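Três meses com as mãos Jondier J5 (e uma comparação com a garra Plodholm)

Quem acompanha esta página sabe que sou fã confesso das garras paralelas. São simples, perdoam muita calibração mal feita e, quando avariam, abre-se a caixa, troca-se a correia e volta-se ao trabalho antes do café arrefecer. Por isso confesso que desconfiei quando chegaram cá as mãos Jondier J5, com os seus cinco dedos articulados e um manual de 109 páginas que li (quase) todo, à noite, com a melhor das intenções.

A montagem correu melhor do que eu esperava. O adaptador de pulso encaixa no robô sem folgas, a ligação ao controlador Zusel foi reconhecida à primeira e a configuração dos limites de força faz-se num único menu, coisa que agradeci muito, depois das tardes perdidas com o programa da Plodholm! Já a calibração dos polegares pede paciência. O assistente obriga a repetir a sequência toda se falhar um único passo, e eu falhei vários.

Quanto ao uso, escolhi uma tarefa de escritório que parece uma brincadeira e é um belo teste: abrir um armário baixo, pegar numa pasta de arquivo e pousá-la deitada, ora na prateleira, ora no tampo. Com a Plodholm, a pasta vem sempre bem presa, mas a garra precisa de espaço dos dois lados e entrar com ela num compartimento estreito é um suplício. Com as Jondier, os dedos passam por baixo da lombada, o polegar fecha por cima e a coisa tem até uma certa elegância. Em 21 tentativas com pastas de lombada larga, a Jondier deixou cair 4, quase todas quando a lombada ficava mais para dentro. A Plodholm deixou cair menos, mas bateu na porta vezes sem conta e ainda lhe devo um pedido de desculpas ao armário.

As pontas dos dedos merecem um parágrafo só delas. Agarram bem o cartão e o plástico, limpam-se com um pano húmido e trocam-se sem ferramentas. Nos puxadores de barra também se portam lindamente, basta enganchar dois dedos e recuar o braço devagar.

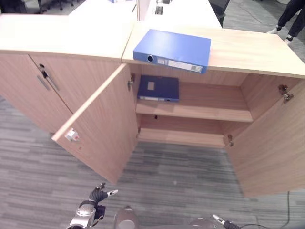 As mãos Jondier junto ao armário de teste, com a pasta azul-viva no tampo e a azul-escura na prateleira.

Do que gostei menos: o ruído dos motores, um zumbido fininho que ao fim da tarde já cansa, e o preço das peças, que continua puxado. Também senti falta de uma câmara na palma. A Hrytsenko vende um módulo à parte, que ainda não experimentei, e até lá vou dependendo da vista de cima, que perde o fundo das prateleiras quando o braço se mete à frente.

Se o vosso trabalho é pegar em caixas iguais em cima de uma mesa, fiquem com a Plodholm e poupem o dinheiro. Para armários, portas e pastas, eu ficava com as Jondier, mesmo com o zumbido. Em janeiro conto voltar ao assunto com o módulo da Hrytsenko montado.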